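Thread about our small aviation museum at Gisside, and what we did with the winter closing. I write it in parts because it became long. 02/10/2025

1/ We closed in December, as every year. The hangar has no heating and visitors do not stay long when they cannot feel their feet. But closed does not mean quiet. For me this is the best time, when the floor is free and we can move the big things.

2/ The biggest job was the Fultik trainer. It is a two-seat airplane with fabric wings, and it stood in the same corner for 14 winters with one tire flat. We have now turned it so the cockpit faces the door. You can look inside without climbing over a rope.

3/ The fabric on the left wing was in worse condition than we believed. Under the paint we found three older repairs, one on top of the other. We kept a piece of each. They will go in the case by the stairs, with labels, when I finish writing the labels.

4/ People ask me if it will fly again. No. The main spar has a crack and we decided to leave it as it is. I know some of you are disappointed. I would also like to hear that engine in the air, but I would not like to be the person inside.

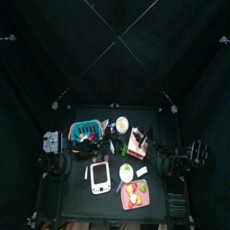
2 min read

5/ Now the logbooks. We received 76 of them in one delivery, from the family of a man who was an instructor at Nadard airfield. They came in fruit boxes, very well packed. Most are from student pilots who left them behind after the course.

6/ I have read 12 so far. The handwriting is the hard part. One student wrote "landing heavy" on nine pages, and then on the tenth page only "better." I was happy for him.

7/ If somebody in your family trained at Nadard, please write to us with the surname and the year. We do not post the names here, but I can look in the boxes and tell you if there is a book.

8/ The Somboon engine is back on its stand. It was away for cleaning and it is much lighter in color now – some regular visitors will say too light. You can turn the propeller shaft by hand on open days if one of us is standing with you. Please do not try it alone, the stand has wheels.

9/ Money, because you always ask. The new roof panels cost more than we planned and we still need 2000 to pay for the last row. The donation box gave 221 at our autumn open day, and this was our best day for the box. Thank you. Coins from other countries are also counted, slowly.

10/ We open again on the first Saturday of next month, from ten to four. The café will have soup but no hot meals yet. Parking is on the grass behind the control hut. If it rains the week before, use the school parking lot and walk, it takes five minutes.

11/ There is space for 200 people in the hangar at one time. On the first day we sometimes reach this number before lunch, so come early or come after two.

12/ One correction to my older thread. I wrote that the Fultik came to Gisside by road. A reader sent me a letter which shows that it came by rail to Nadard, and only the last part was by road, with the wings on a second truck. I have changed the sign.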